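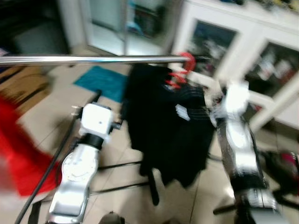
5. Working Alongside the Rail Station

The Nondano two-arm station takes over the hanging rail at Hornness from the morning you finish this section. It doesn't take over the job of the person who used to stand there, although it will change what that person complains about. Before anything else, get used to how it approaches a garment: both arms come forward under the rod, and a dark piece hung near the rod's right end, on a red hanger, is well within their business. Your hands used to be there. They now belong somewhere else while the station is running, and most of this section is about where.

Read it through once with the station off. Wajid Virk has the laminated copy, and he would like it back.

5.1 Who does what now

The rail attendant no longer moves garments one at a time from rail to rail. The attendant loads the rail, watches, answers stops, and decides about anything the station declines to decide about. In the first weeks this can feel like being paid to stare. The attendants at the Wolde site described it that way too, and then asked for a taller stool.

The attendant keeps the following:

- The right to stop the station at any time, with no form to fill in afterward.
- All pieces with beading, loose straps or pinned notes. These are hung and taken down by hand.
- The stop log. Write what you saw. "It was being weird" has been entered 11 times and has yet to help Nuria Habte fix anything.

5.2 Loading the rail

1. Press HOLD and wait until both arms have stopped moving. Slowing down doesn't count.

2. Wipe the rod. Fingerprints don't bother the station, but lint from the day before can make a hanger drag.

3. Hang each garment with the hook fully over the rod and the open side of the hook facing the wall. A hook that faces the room is picked up about half the time, and the other half gives you something to write in the log.

4. Leave a hand's width between hangers. Long garments need more. If the cloth touches its neighbor, it's too close, whatever it looked like when you stepped back.

5. Check under the rail. Mats may stay on the floor as long as they lie flat. Bags, shoes and lunch may not stay.

6. Step back behind the table and release HOLD.

NOTE: The rail stand has legs that spread out across the floor. They were easy to avoid when you walked past them all day. You now walk past them less often, and your shins will forget.

5.3 Watching a pick

Stay for the first garment of every load. The station should close on the hanger. It should never close on a collar or a shoulder seam. Once the first pick is right you may sort tickets, fold, or talk to Dinesh Akanda, provided you can still see the rail.

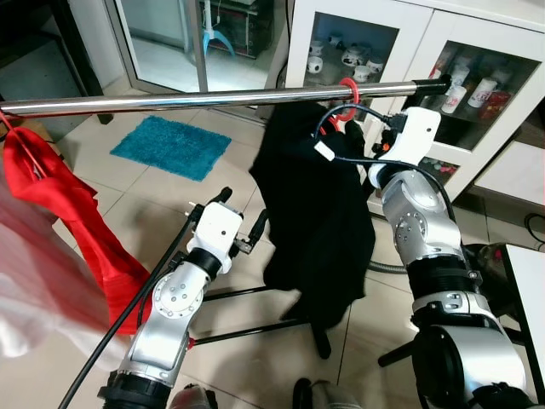 Figure 5-2. Right gripper at the hanger hook, close to the rod. Left gripper held below the rod.

If a garment is bunched on its hanger, leave it alone until the station has finished or you have pressed HOLD. Everyone wants to reach in and straighten the cloth. Selamawit Habte has hung clothes for a living longer than the station has existed, and she reports that the urge does not go away. Straighten it before loading, or straighten it after.

CAUTION: Keep sleeves, lanyards and tape measures away from the arms and from the cables that run along them. A tape measure worn around the neck is traditional in this trade. Hang it on a nail.

CAUTION: Do not guide an arm by hand to hurry it. It will stop, you will have to restart the load, and the time you meant to save will be gone with interest.

5.4 When it stops by itself

1. Press HOLD, even though it has already stopped.

2. Look at the hanger first. A crooked hook is the usual cause.

3. Correct the hanger, step back, and release HOLD.

4. If it stops twice on the same garment, take the piece down and finish it by hand. You still know how.

5.5 Breaks and handover

Attendants change places every 2000 picks or at the end of a shift, whichever comes first. It's always the shift. Dagim Wako at Bredia set the number and is open to discussion, by phone, before lunch.

At handover, tell the next attendant which pieces you pulled and why. The station keeps a count of its own picks. It has no opinion on the green coat with the bad lining, and the next attendant will need one.

Section revised 2022-06-05. Discard older copies, including the one taped inside the supply closet.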